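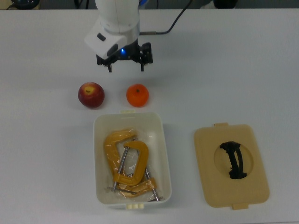 Gripper open over the white tabletop.

Questions people ask before their first sitting

Do I have to believe in anything?
No. The Vustow Sitting Group asks only that you take your shoes off. We have had Buddhists, lapsed Methodists and one man who thought it was a Pilates class and stayed until the tea.

How long do we sit?
Two rounds of 20 minutes, with a slow walk in between. The walk is very slow. If you find yourself overtaking, ease off.

My mind won't stop. Am I doing it wrong?
You are doing it the way everyone does. Notice that you have wandered off to the supermarket, and come back to the breath. You may have to come back from the supermarket nearly 70 times. We don't keep score, although Crescencio Lozano once tried to and lost his place.

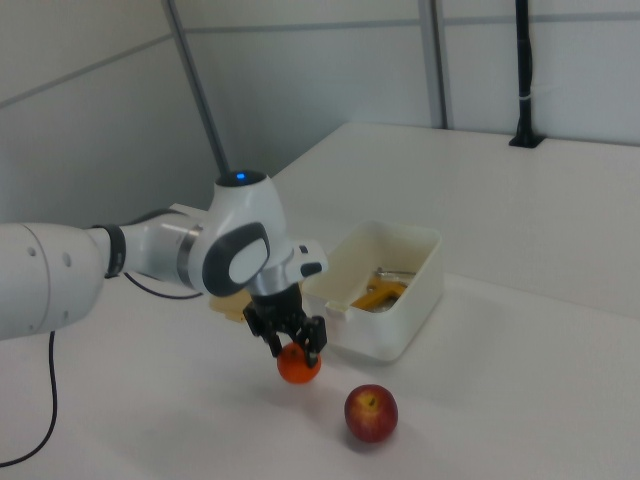 Can I sit on a chair?
Please do. Cushions are there for those who like them, and there is no extra wisdom in a dead leg. The chairs with arms go early.

What if I fall asleep?
Someone usually does. We leave sleepers alone unless they snore, in which case the person next to them may cough with compassion.

Will I become calmer?
Possibly. Some people first become more aware of how cross they are, which can be a surprise to them and old news to their families. Give it a few weeks before you decide.

Is there chanting?
Only at the October retreat in Wolar, and you may hum or keep quiet. The words are on a sheet. The tune is a matter of local opinion.

What does it cost?
Nothing, but there is a bowl by the door for the heating. The bowl is not a test of character. The heating, on some evenings, is.

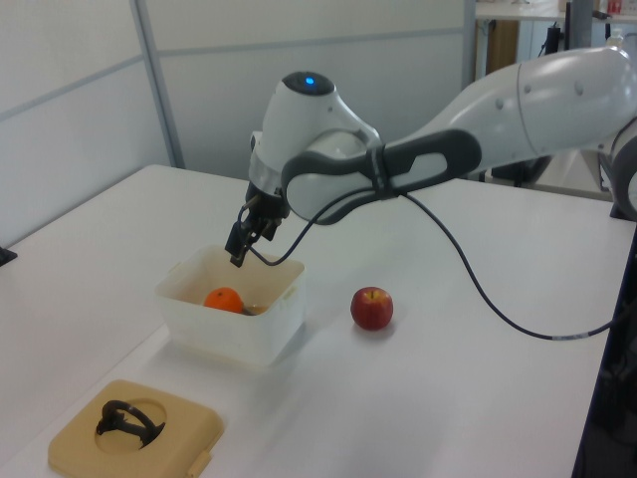
Vustow, Dec 13, 2021

Are you meeting over the winter break?
We stop for two weeks and start again at the usual time. If you want to sit at home meanwhile, pick a spot, put your phone in another room and set a kitchen timer. An oven timer will do if you can bear the noise.

Can I bring a friend?
Yes, if the friend has agreed to come. Latecomers should wait for the walking round and then slip in at the back.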